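Grallelis Stationery Cupboard – read me first

Last updated Saturday, March 30, 2024
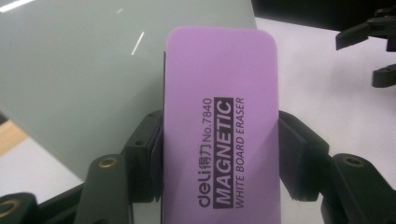
Welcome, and thanks for stopping by. Grallelis is a collection of notes and pictures of the ordinary stuff that lives in office and classroom supply cupboards: whiteboard erasers, marker caps, bulldog clips, staplers, rulers, glue sticks and all their cousins. It began as a plain list for our own cupboard, kept so we'd stop buying a fourth hole punch, and it has grown a fair bit since then. If you're fond of stationery (and if you've read this far I suspect you are), I hope you'll find something in it to enjoy or to use.

What's in the collection

There are 251 entries, sorted into 39 groups. A group is a kind of thing, so "erasers, board" is one group and "erasers, pencil" is another, and please don't mix them up, as it took me a whole rainy weekend to pull them apart the last time. Each entry has a short record and at least one picture. Most of the records were typed up by hand, so the wording wanders a little from one to the next. I've tidied the worst of it and left the rest alone.

What each record holds

item: the everyday name, in lower case
group: one of the 39 groups
colour: the main colour, in plain words
marking: any printing on the item, copied as it appears
shelf: where it lives in the cupboard
notes: anything else worth saying

A sample record

item: whiteboard eraser
group: erasers, board
colour: lavender
marking: deli得力 No.7840 MAGNETIC WHITE BOARD ERASER
shelf: 5
notes: printing runs vertically, reading upwards; keep with the board markers

A word about colours

Colour names gave us more trouble than everything else put together. One person's lavender is another person's violet, mauve or light purple, and all four turned up in the early records. We've settled on the name you'd use if you were asking someone across the room to pass you the thing. Lavender won for the board eraser. Teal and turquoise are still both in there and I'm afraid they mean the same colour – search for both. Grey is always spelled with an e.

A word about markings

Please copy the printing just as you find it, capitals and all. If a brand is written in two scripts, put both in, with no space added between them. Some makers write "whiteboard" as one word and others as two, and we keep whatever is on the item in the marking field, even though our own item names always use one word. That's why a search for "whiteboard" in the marking field will miss a few erasers. Searching the item field will get you the lot.

If part of the printing has rubbed off, type a question mark for each letter you can't make out. Where there's no printing at all, write "none" and don't leave it blank, so we can tell a bare item from a forgotten one.

Known gaps

The paper goods are thin. We have envelopes and sticky notes, but very little in the way of card or tracing paper. There are 111 records with nothing in the notes field, mainly pens, and I'll admit that I ran out of things to say about pens. Sizes aren't recorded anywhere. They were in the first version, but half had been measured in inches and half in centimetres with no way of telling which was which, so out they came.

Shelf numbers are for our cupboard only and won't mean anything in yours. They may also be out of date, as things do get put back in the wrong spot, particularly the scissors.

Changes since the last version

Split the erasers into two groups, as above
Moved magnets and magnetic hooks in with board supplies
Renamed "Barbosa shelf" to shelf 5
Took out double entries for the Pustix glue sticks
Fixed the spelling of Pristadura in the ruler records

Using it and adding to it

You're welcome to use the records for teaching, sorting exercises, labels for your own cupboard or anything else of that sort. A mention of Grallelis would be kind. If you'd like to add something, copy the sample record, fill in what you can and send it along with a clear picture of the item. Partly filled records are fine.

The next tidy-up is planned for May, when the art drawer finally gets its turn. Oil pastels will be going in first.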